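Garno Toolbox Set

Version 2, updated 12 August 2026

What it is

Garno is a set of 1,066 short recordings of one ordinary job: putting hand tools away in a lidded box and taking them out again. It was put together by Marin Petek and Haris Dimitriou, who wanted everyday tidying covered with the same care as cooking. Recordings from version 1 that had no usable start or end point have been dropped, which brought the total down from 1,261.

Contents

Each recording covers one tool and one box. The job starts with the tool off the table or lying on it, and ends when the tool is inside and the lid is down, or when the tool has been put back on the table. Boxes have a latch at the front. Whether the latch is closed at the end is given in the notes file, as people differ on this and we did not ask them to do it one way.
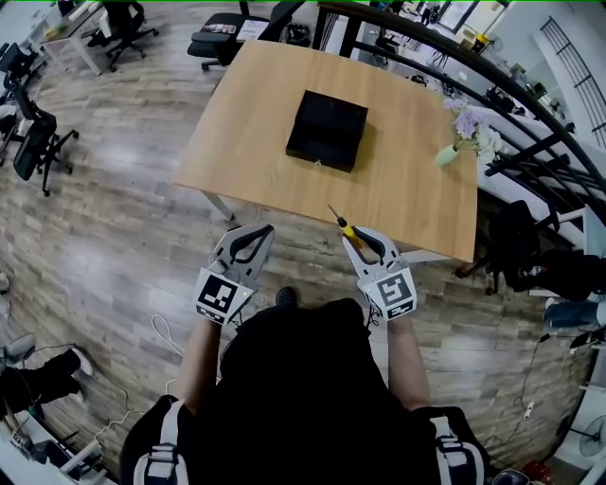 Screwdrivers are the most common tool in the set. They are labelled by handle colour only. Tip type was left out after Stojan Živković checked a batch and found that he could not tell slotted from cross-head often enough to be fair about it.

Tables, chairs and anything used as decoration, such as flowers, are listed under "room" in the notes file. They were left where they stood and are not part of the job.

Files

recordings/ one folder per job
notes.csv tool, handle colour, box, latch, room
labels.csv start and end times
CHANGES.txt differences from version 1

Known problems

Five folders have no entry for the box. The "latch" column is blank where a hand covers the front of the box at the end. Shiny floors and pale tabletops can look washed out near windows.

Contact

Send corrections to Sinan Kılıçarslan with the folder name and the row in notes.csv. The next update is planned for September.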